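Huvum aprende a arrumar tecidos com demonstrações feitas à mão

Método desenvolvido pela equipa da Flustham separa o gesto de agarrar do gesto de dobrar e precisa de menos demonstrações por tarefa

Novembro – A Flustham apresenta os primeiros resultados do Huvum, um método de aprendizagem por imitação dedicado a um velho quebra-cabeças da robótica doméstica: pegar num pano amarrotado e deixá-lo arrumado. As demonstrações são recolhidas com pinças de mão equipadas com câmara, sem braço robótico na sala, e servem depois para treinar o controlador.

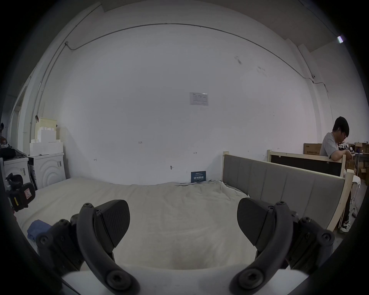 O trabalho nasceu de uma pergunta de Etelka Halász, investigadora principal do projeto: quanto do que uma pessoa faz com um tecido se decide antes de lhe tocar? A resposta foi uma surpresa boa para toda a equipa. Ao treinar em separado a escolha do ponto de preensão e o movimento que se segue, o Huvum chegou a resultados estáveis com 16 demonstrações por peça, e bastaram mais três para o adaptar a um tecido de outra espessura.

"Um pano nunca cai duas vezes da mesma maneira, e é isso que torna este problema tão bonito", afirma Etelka Halász. "Quando vimos o modelo escolher uma prega que nenhum de nós tinha ensinado, ficámos a repetir o ensaio até à hora de fechar!"

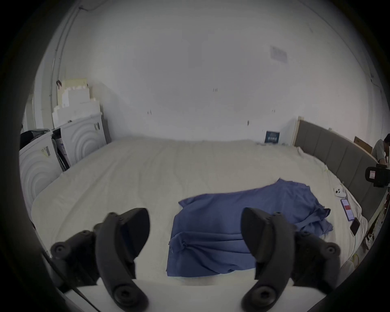
Pano azul sobre a cama, entre os dedos da pinça de mão.

A avaliação abrangeu sete tarefas, de levantar uma peça solta a dobrá-la em dois sobre uma superfície macia. As superfícies macias deram mais luta: a roupa de cama cede, faz rugas próprias e confunde a estimativa de contacto. Aníbal Carrilho, responsável pela recolha de dados, reescreveu duas vezes o protocolo por causa disso, e a versão final pede que cada gesto comece de um ângulo diferente.

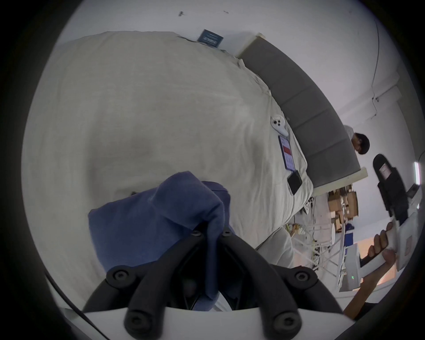

O treino correu na plataforma Barkix, que alinha as trajetórias das pinças com as imagens. "Já temos gente a pedir para experimentar com toalhas, com camisas, com tudo o que há no armário", conta Aníbal Carrilho. Os lençóis de elástico continuam por resolver e ficam para a próxima fase, em colaboração com o laboratório Dvořáček.

O protocolo de recolha está disponível a pedido junto da Flustham.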